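Hand-held gripper demonstration practice 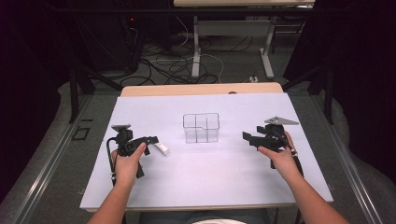
Hand-held gripper demonstration practice is the set of working rules followed when a person performs a task with grippers held in the hands, so that the motions can later be used to train a robot arm. Most written rules are local to a lab or company. General safety standards for industrial robots deal mainly with powered arms and say little on the subject.

Work area

The table is covered in a plain, non-glossy sheet, and only the objects named in the task sheet are placed on it. Clear plastic parts are hard to pick out against pale paper, and the Drultmont guide asks for a short trial recording before they are used in a full set. Cables on the floor must stay out of the operator's standing area. Cables from the grippers run back along the wrist with enough slack for a full reach.

Operator

Under the Drultmont guide, an operator works for no more than 25 minutes before a break, and no more than 8 such periods in a shift. Both grippers are opened and closed 4 times before the first recording. Fingers stay on the handles and do not touch the objects. If a part is dropped off the table, the recording is stopped and marked as failed.

Records

Failed attempts are kept and labeled. Collside, a parts handling firm, once deleted them, but changed its rule after a review by Sowmya Namboodiri found that the causes of repeated faults could not be traced. Daslow requires 2 people to check each label.

See also: Teleoperation; Bimanual manipulation; Fahmy checklist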